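Wednesday, March 8, 2023. Polton evaluation, two-arm cell on loan from Wukis. Entry by S. Gautam, for the bench file. Copies to N. Lodhi and C. Okafor.

**Purpose.** Sial has asked for a written opinion on the Wukis cell before the loan period ends. The question put to us is limited to mixed tableware: whether the cell, with the standard two-fingered grippers, can be recommended for sorting plates and light discs at a table of this size. Pricing and service terms are being reviewed separately by U. Soomro and are not treated in this entry.

**Setup.** The cell was started from the saved configuration of February. Gripper force was left at the vendor default. The control software reported 1128 stored motion segments at startup, against 1000 listed in the delivery note. The difference has been referred to Wukis. No segments were deleted.

**Work in progress.** Plates and translucent discs were used together on the speckled table, with the light blue bin at the back. The arms are mounted on the front rail, one at each side, so both must reach over the working area to get to the bin. The layout in use is recorded at run 521.

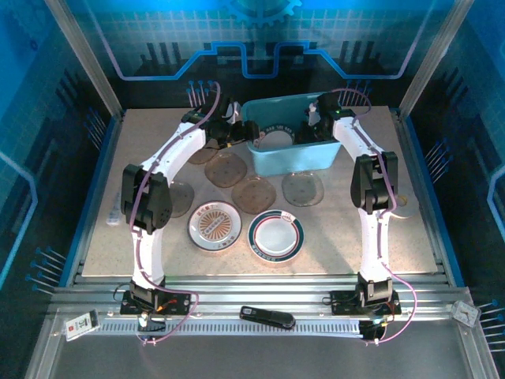 *Run 521. Right gripper in the bin, left gripper at its front-left corner; two plates in the foreground.*

**Observations.**

- The approach to the bin is the tightest part of the layout. With both grippers at the bin there is little room to correct a poor angle. A plate leaning against the front wall of the bin should be treated as its own case in the test plan.
- Discs lying close to a wrist are hard to see from the fixed camera. N. Lodhi proposes a second view from the opposite side. I concur, subject to cost.
- Cable routing needs attention. The purple cables hang in arcs near the bases and the grippers. Wukis should state the minimum clearance in writing.
- The vendor manual covers rigid parts well. Its section on thin, flat items is 2 pages long and does not address the edge of a disc lying flush with the table.

**Provisional opinion.** The cell is suitable for continued evaluation. I am not prepared to recommend purchase on the present record. The Tunside site has asked for the same unit and should be told that our findings are incomplete.

**Actions.** C. Okafor to obtain the clearance figure and an explanation of the segment count. S. Usmani to draft the leaning-plate case. Gripper pads to be inspected before the next run; spare set is in the lower drawer, labeled Polton B.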